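Graruvia Opens Free Neighborhood Profiles to Renters and Small Towns

22 May 2020

Graruvia, a publisher of local area data, today opened its full set of neighborhood profiles to the public at no charge. The profiles cover 4000 neighborhoods and small towns and were previously sold by subscription to real estate offices and planning departments.

Each profile fits on a single page. It lists population by age group, the share of homes that are rented and owned, household size, commuting method, education level and the main kinds of work people do. Every figure is shown next to the matching figure for the county and the state, so a reader can see whether a place is typical of its surroundings.

"People looking for a place to live usually want the same few facts," said Rosalie Kofler, head of publishing at Graruvia. "They want to know who lives there, how long it takes to get to work and what share of the homes are rentals. We had all of that behind a login, and the people who asked us for it most often were the ones who couldn't pay for it."

The profiles are built from public census and survey tables. Graruvia does not collect information about individuals and does not publish anything at the level of a single building or household. Where a neighborhood has fewer than 100 residents, its figures are combined with those of the next area over, and the page carries a note saying so.

Changes to the pages

The free edition has been reorganized. Subscribers used to choose from a long menu of tables, many of them with names taken straight from the source files. The new pages group the tables under 20 headings written in ordinary language. "Tenure by household composition," for example, is now "Who rents and who owns."

Emil Ammann, who led the rewrite, said the headings were tested with readers who had never used census data. Several were changed more than once. The heading for commuting caused the most trouble, as some readers took "travel to work" to mean business trips. It now reads "Getting to work."

Maps have been redrawn as well. Neighborhood boundaries follow census lines, which do not always match the names residents use. A search for a local name will bring up every area that overlaps it, and the reader can pick one or view them together. Residents who think a name is missing or in the wrong place can send a correction from the foot of the page.

Limits of the data

The company advises readers to check the date printed beside each table. Population and housing counts come from the last full census and are several years old. Income and employment estimates are more recent but come from a sample, and for small places the margin of error can be wide. Margins are shown in a column to the right of each estimate.

None of the employment figures reflect the job losses of this spring. Graruvia will add newer estimates when the source agencies release them, and it expects the next full refresh of the site to take place in November.

"We would prefer that a reader see an old number with its date than a guess," Kofler said. 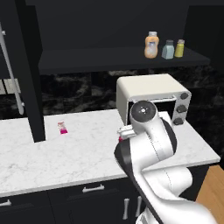
The profiles do not include crime rates, school ratings or home prices. Kofler said those subjects are handled by other services and are measured so differently from one area to the next that side-by-side comparison would mislead people.

Data for reuse

All tables can be downloaded as spreadsheet files. They may be reused in reports, news stories and classroom work as long as Graruvia and the original source are both credited. Bulk downloads are limited to 3 counties at a time during the first weeks so that the site stays responsive. Larger requests can be made by email.

Current subscribers will keep their access to the custom report builder, which remains a paid product under the name Deten. Anyone who paid for the basic profiles alone will receive a refund for the unused part of the subscription. Refunds will go to the card or account on file and no request is needed.

Questions about the tables, including how a figure was calculated, should go to Thitima Siriwan on the data desk. The desk answers on weekdays and cannot give advice on buying or renting a particular property.

About Graruvia

Graruvia publishes population, housing and employment profiles for neighborhoods, towns and counties. Its customers include real estate offices, local newspapers and municipal planning departments.

Media contact: Liesl Aigner, Press Office, Graruvia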